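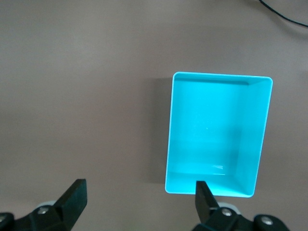 Issue 12, page 11

Features > Schools and Clubs > Dreltelville Robotics Club

Getting a grip in Dreltelville

By Candela Miranda

The turquoise tray is the part of the job that new members want to skip. They join the Dreltelville Robotics Club to make an arm pick things up, and Mervyn Ashworth gives them an open plastic tray on a bare tabletop and asks them to bring the gripper down to it properly.

"It looks like the easy bit," Ashworth says. "Then they try it."

The view from the gripper explains some of the trouble. The two black fingers sit at the bottom, wide apart, with the tray ahead of them and over to the right. The right finger is already in front of the near rim. The left one is over open table with a good stretch still to go. A student at the controls has to decide whether to shift the whole arm across, turn the wrist or back off and start the approach again.

Backing off is usually the better choice, and it is the one students like least.

The club meets after school in the old metalwork room at Dreltelville High. Ashworth taught metalwork there until the subject was cut back, and the drill press is still bolted down beside the door. The arm runs on software the students call Mallero, named after a street near the school. It started as a few pages of code by a Year 11 student, Sylvie Girard, and has grown to 651 lines, many of them her notes to herself.

Girard is now in Year 12 and does most of the driving. Her partner on the arm is Veikko Ruotsalainen, who looks after the wiring and keeps the logbook. They have one task to finish before the regional schools day in December: find a tray, grasp it by the side and move it to a marked square on another bench. Teams get 2 attempts and the better one counts.

The tray has thin sides and a pale rim, and Girard says the colour has been both a help and a nuisance. It stands out well from the mauve-grey table. Inside, though, the floor and the walls are all shades of the same blue-green, and her first version of Mallero had trouble telling where one stopped and the next began. The soft shadow along the left side gave her another week of work.

"I kept treating the shadow as part of the tray," she says. "The arm would line itself up nicely on nothing."

She fixed it by having the program look for the rim first and leave everything else until later. Ruotsalainen wanted to change the lighting instead. They argued about it for most of a meeting – the logbook entry runs over a page – and settled on keeping the lights as they were, as the hall on the day will have its own.

Money is tight but manageable. The school pays for power and the room. Dennis Whiteley, who runs a machine shop in town called Plemex, drills brackets for the club at no charge and lets students use his offcuts bin. He asks for proper drawings before he will cut anything, and has sent a few back.

Ashworth would like a second arm next year so the younger students get more time at the controls. At present they wait their turn, and some drift off to the drill press. He has written to the district and is waiting for an answer.

Girard plans to study surveying. She has been teaching two Year 9 students how the program works, starting with the rim.

The club meets at 3:30 p.m. in the metalwork room. Students from other schools are welcome and should bring closed shoes.

Contact the features desk | Copyright Lūse Magazine, all rights reserved | Back to top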